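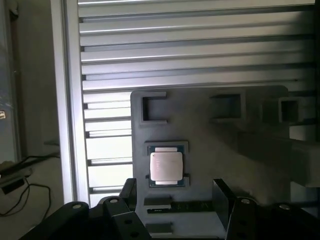 Odum Introduces Plonton Parts Tray and Opens Refit Bench for Older Desktop Workstations

SKEDOVLEY, February — Odum, a company which repairs and refits desktop computers for offices, schools and small laboratories, announces today the opening of its new refit bench on Gunn Street in Skedovley. Together with the bench, the company presents the Plonton tray, a parts tray for the processor and the memory of a desktop computer while the machine is open for service.

The new bench is intended for tower computers which still have a good case, a good power supply and a good motherboard, and which became too slow for their owners. In many of these computers it is enough to change the processor and the memory. The rest of the machine can stay in service for several years more. Odum will accept such computers from customers in the Skedovley area from the first working day of the month, and from customers in other places by arrangement.

"Many people ask us for a new computer when they have a computer that is only in need of two or three parts," said Najwa Kanaan, head of the refit bench at Odum. "We want to make this work simple to order and simple to understand. The customer brings the tower, we write down what is inside, we agree on the parts, and the same tower goes back to the same desk."

A fixed place for small parts

The Plonton tray was developed at Odum during the preparation of the new bench. It came from a small and daily problem. When a tower is opened, the cover, the screws, the cables and the cards are big enough to be found again. The processor and the memory are the parts which suffer most from a careless table. A processor has fine contacts on its underside or, in other types, the fine pins are in the socket of the motherboard. If either of them is touched with a finger or with a tool, the computer may not start, and the fault can take a long time to find.

In the Plonton tray the processor has a square pocket which is slightly larger than the chip. It lies there with its metal cover up. The memory has a long, narrow slot, where it rests on its edge. The pockets are open at the front, and a technician can see from a normal working position if a part is in its place.

The tray is made in gray, without gloss. Odum tried a white tray and a black tray before this one. On the white tray the light metal of the processor was difficult to see under the bench lamps, and on the black tray the technicians did not see dust well enough. Gray was accepted by everybody on the team after the first week.

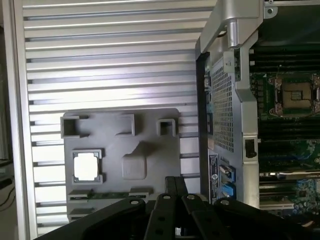

The place of the tray was also a matter of some discussion. At first the trays were kept on a shelf behind the technician, and each part had to be carried over the open computer or around it. At the new bench the tray has its place directly beside the chassis, on the same side as the open cover. The hand makes a short way from the socket to the pocket, and no part has to pass above the drives or above the power supply.

"I measured nothing, I only watched people working," said Kanaan. "When the tray was behind them, they put the processor down on the first flat thing. It was sometimes the lid of the computer, and one time it was a sandwich box. When the tray is beside the case, they use the tray. I did not have to write a rule."

The refit bench

The bench on Gunn Street has 2 workplaces, and six technicians share them in a morning shift and an afternoon shift. The towers are laid on their side for the work, so the motherboard is facing up and heavy cards do not pull on their slots. The supporting surface is of slotted aluminum. Odum chose it for its stiffness and because feet and stops can be moved along the slots to fit cases of different sizes.

A full refit at the bench is done in the following order. The technician first records the computer as it arrives, including the cards, the drives and the routing of the cables. The power lead is taken away and the side panel is opened. Dust is removed from the case, the fans and the heatsinks. The processor cooler comes off, and the old thermal paste is cleaned from both surfaces. After this the processor and the memory are taken out and put in the tray. The socket is inspected under a magnifying lamp before any other part goes near to it.

This inspection is the reason why the bench does not accept work in a hurry. A bent pin in a socket can be corrected in some cases, but it has to be seen first. Odum asks every technician to look at the empty socket two times, with the lamp once from the left and once from the right. The shadow of a bent pin is often visible only from one side.

The new parts are then installed and the computer is tested for one night with the side panel closed. A computer tested with an open panel has a different flow of air, and the temperatures say little about the daily use in an office. When the test is finished, the customer receives a printed sheet with the old parts, the new parts and the temperatures that were measured in the night. 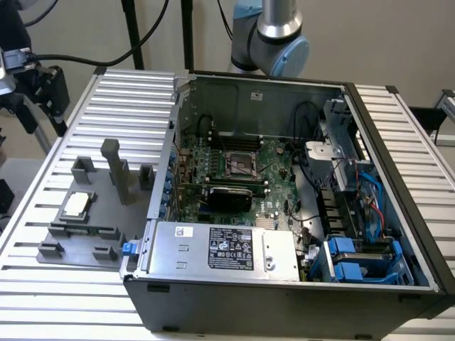
A desktop tower on its side with the panel removed. The processor socket is empty and the memory slots are free.

Drives, cards and cables

Customers often ask what happens with their data during a refit. The hard drives and other storage stay the property of the customer at every moment, and Odum does not read them. If a customer wishes it, the drives can be taken home before the work begins, and the bench will use its own test drive for the night. In cases with removable caddies this takes a few minutes. In older cases, where the drives are held with screws, the reception desk will take them out while the customer waits.

Graphics cards are left in the slot when there is enough room to work. When the card covers the lever of the socket or the clips of the memory, it is taken out and put in a bag, with its screw in a small envelope on the same bag. Cables are not replaced as a rule. They are replaced when a connector is loose or when the cover of the cable became hard, and the customer is informed before.

Odum does not change power supplies at the refit bench. For this work there is a separate appointment, and the price is given after a look at the label of the old supply.

Which computers are suitable

The best candidates are office and workstation towers with a processor that can be lifted out of its socket. Small desktop computers with a soldered processor, laptops and all-in-one computers are not accepted at the refit bench, although the regular repair counter continues to accept them as before. The reception can usually tell from the model number if a tower is suitable. If there is doubt, the case is opened at the desk together with the customer, without cost.

The bench has capacity for 30 towers per month. Schools and offices that wish to send a larger group of computers are kindly asked to write in advance, so the work can be divided over several months. It is helpful if computers of the same model are sent together. The same processor type and the same memory type can then be ordered once, and a fault in one computer is easier to compare with its neighbor.

Old parts are returned to the customer or kept by Odum, as the customer prefers. Processors and memory in good order are tested, labeled and used again in other towers. Parts which fail the test are given to a recycling firm.

Availability of the Plonton tray

The Plonton tray is at present in use only at the Gunn Street bench. Odum plans to offer it to other repair shops later in the year, in one version for the common square processors and in one version with a deeper pocket for larger ones. Repair shops that want to try an early tray can ask to be put on the list. The company asks them in return for a short written opinion after one month of use — also when the opinion is not a good one.

Drawings of the tray will be kept available by Odum until 2039, the same year to which the company has rented its rooms on Gunn Street. A shop that bought a tray will be able to order the same tray again during this time, with the pockets in the same positions.

"People in repair do not like when a tool changes every year," said Kanaan. "The hand learns where the slot is. Please let us keep the slot there."

Visiting the bench

The refit bench can be visited in the last hour of the afternoon shift, from 4 p.m., on every working day. Visitors are asked to leave bags and drinks at the reception. Groups from schools are welcome with a teacher and should make an appointment, as the room is small.

About Odum

Odum repairs, cleans and refits desktop computers in Skedovley. The company works for private customers, schools, offices and small laboratories. Its services include the repair counter, the refit bench and advice on spare parts for towers which are no longer sold.

Press contact

Najwa Kanaan
Head of Refit Bench, Odum
Gunn Street, Skedovley

Further information and a price list for refits are available at the reception on request.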